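Subject: Re: [floor-handling] Keep-out marking on carpet, draft 5 of the practice note

Hi all,

Sorry for the slow answer, February ate me alive. I've read draft 5 twice now, once on the train and once standing next to the arm with a coffee, and the second reading was a lot more useful than the first! Comments below, mixed in with the original message so you can see what I'm grumbling at.

> We at Flavholm have been trying to write down what we all do anyway
> when an arm with a wrist camera works close to the floor in an
> ordinary office room. The draft has 6 rules. The ones we keep
> fighting over are 2 (approach speed near furniture), 4 (what counts
> as a clear floor) and 5 (camera check before a session). Please say
> what works at your site and what doesn't. We'd like to freeze the
> text before the next call.

I like that it's only six rules. The old Major checklist ran to pages and people ticked it from memory, me included.

> Rule 2. Within 200 mm of any standing object the arm moves at the
> reduced speed set for the site.

Fine with the number. My problem is with "standing object." Does a wall count? Does a chair leg count, or only the whole chair? We had a long argument over lunch and came out with three different readings from four people. I'd say "anything the arm could touch that it hasn't been told to pick up" and leave it at that. Clumsy, I know, but the new people on our crew understood it the first time.

Also please say where the distance is measured from. We measure from the fingertips. Indness measures from the wrist flange (or they did when I visited), and with a long gripper those two are very different promises. If I'm standing there with my hand near the stop button I want to know which one I've got.

> Rule 4. The floor is clear when there is nothing on it within reach
> of the arm except the items for the task and fixed furniture.

This is the one I'd rewrite. "Nothing on it" is impossible to pass on carpet. Carpet always has something on it! Lint, a crumb, a bit of paper from the hole punch. Our strictest person failed the floor for that all one morning and we got no work done until she went and found the vacuum cleaner. The next morning our least strict person passed it with a power cord lying across the corner. Same rule, same room.

What we do now is split it in two. Anything that could snag, roll or tip gets removed, no discussion. Anything smaller gets written on the session sheet and you carry on. It's a judgment call, sure, but at least it's a judgment call that leaves a note behind.

And "fixed furniture" needs a line of its own. Almost nothing in a normal room is fixed. We treat it all as movable and look at it again after every break, and I'd love to see that in the text.

> Rule 5. Before each session the operator looks at the wrist camera
> picture and confirms that the work area is visible and correctly
> exposed.

Yes to the rule, but "correctly exposed" is doing way too much work. Exposed for what? On our dark carpet the camera tends to pick a setting that flatters the floor and then anything white goes to pieces. I've stuck a still in here so you can see the sort of thing I mean.

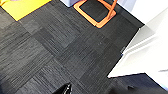
Wrist camera, low over the carpet tiles. The white object on the right is badly blown out.

Would you sign that off under Rule 5? The orange bars are easy to follow, the yellow surface too, and I can even make out a few pale specks on the carpet. The white thing on the right still has its outline, but a lot of its surface is just glare. One of us says pass and one says fail, and the draft as written lets both be right.

My suggestion for the wording, feel free to hack at it:

"The operator checks that the edges of every object near the path can be followed in the wrist camera picture. If a surface is too bright or too dark to read, the operator changes the light or the camera setting, or treats the whole surface as an obstacle."

The last bit matters most to me. Sometimes you can't fix the light, the window is where the window is, and people need to be allowed to go on in a careful way. Otherwise they'll just tick the box. (I've ticked the box. You've all ticked the box.)

Two smaller things and then I'll stop.

The note says "low resolution pictures are acceptable" with no limit at all. Could we tie it to something people can test on the spot? Pillidix puts a printed card with bars on it down on the floor and asks whether you can tell the bars apart. Takes no time and it's cheap. I'd be happy to share our copy of the card.

And the log. The draft wants every session sheet kept. We keep the last 100 and throw out the rest unless there was a stop or a contact, in which case it stays for good. I think that's plenty for a site our size, but maybe the bigger places have reasons for keeping more.

I can't make the first half hour of the call, so if Rule 4 could go toward the end I'd be grateful. I'm happy to type up the changes afterward if somebody sends me the source file, the one on the list archive opens as gibberish on my machine.

Cheers from the carpet room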